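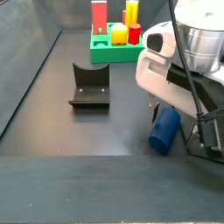 Redação Homari

Governo distrital de Isero transfere serviços de licenciamento para Song a partir de maio

O governo distrital de Isero vai transferir para a localidade de Song os serviços de licenciamento de obras, cadastro predial e ocupação da via pública. A decisão consta de um despacho publicado a 23 nov. 2021 e produz efeitos em maio do próximo ano. Até lá, o atendimento mantém-se nas instalações atuais, com o mesmo horário e as mesmas taxas.

O despacho abrange as duas unidades orgânicas que hoje tratam estes processos, a Divisão de Licenciamento e a Divisão de Cadastro. Ambas conservam a designação, as competências e o quadro de pessoal. A tesouraria, o gabinete jurídico e o arquivo geral permanecem na sede do distrito.

Segundo a nota técnica anexa ao despacho, encontram-se pendentes 392 processos de licenciamento. Os que estiverem em fase de apreciação à data da mudança serão concluídos pelos técnicos a quem estão distribuídos, sem nova distribuição e sem reinício de prazos. Os processos que aguardem elementos do requerente passam diretamente para Song, devendo os documentos em falta ser entregues no novo balcão.

A contagem dos prazos legais não se suspende durante a transferência. A nota prevê, contudo, um período de dois dias úteis em que não haverá atendimento presencial, para transporte dos processos em papel e instalação dos postos de trabalho. As datas exatas serão fixadas por edital afixado na sede do distrito e nas juntas locais. Nesse intervalo podem ser apresentados requerimentos por via eletrónica, considerando-se entregues na data do envio.

O edifício de Song pertence ao domínio privado do distrito e esteve afeto aos serviços agrários. A adaptação compreende a substituição do quadro elétrico, a instalação de uma rampa no acesso principal e a compartimentação do piso térreo em divisórias de gesso cartonado. Os painéis, da marca Etex, já foram entregues no local. O caderno de encargos exclui intervenções na cobertura – a vistoria feita antes do concurso não registou infiltrações.

A transferência altera também a circulação interna dos processos. Os pareceres jurídicos, hoje pedidos em mão, passam a ser solicitados por via eletrónica ao gabinete que permanece na sede. As certidões que dependam de consulta ao arquivo geral continuam a ser emitidas em Isero, podendo o requerente optar por levantá-las em Song. Essa opção deve ser assinalada no requerimento e não pode ser alterada depois do pagamento. 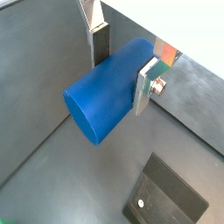 Os processos já entregues têm de ser apresentados de novo em Song?
O requerente não tem de repetir a entrega; os processos transitam com o número e a data de entrada que já têm.

Para os residentes em Homari, a mudança implica uma deslocação diferente. A localidade fica na margem oposta do distrito e a ligação por transporte coletivo a Song exige transbordo. O despacho admite a abertura de um balcão de receção em Homari, limitado à entrega de requerimentos e ao levantamento de alvarás, sem apreciação técnica. A instalação depende de protocolo com a junta local, ainda por celebrar.

A assembleia distrital apreciou a proposta antes da publicação e aprovou-a por maioria. A oposição apresentou uma declaração de voto em que questiona a separação física entre o licenciamento e o gabinete jurídico e pede um relatório de execução no final do primeiro semestre de funcionamento. O executivo aceitou elaborar o relatório, mas não se comprometeu com a sua discussão em plenário.

Os contratos de arrendamento dos dois andares ocupados atualmente pelas divisões não serão renovados. O despacho não quantifica a poupança. Refere apenas que as verbas libertadas ficam inscritas na rubrica de conservação de edifícios e que eventuais alterações terão de ser submetidas à assembleia.

As plantas e peças desenhadas anteriores à digitalização seguem para Song em lotes numerados, acompanhados de guia de remessa. A consulta dessas peças fica condicionada a marcação prévia até à conclusão da conferência dos lotes. O prazo para essa conferência não foi indicado.

Os contactos telefónicos e os endereços de correio eletrónico das duas divisões não sofrem alteração. A nova morada postal deve ser usada apenas a partir da data indicada no edital; a correspondência enviada para a morada antiga será reencaminhada pelos serviços de expediente.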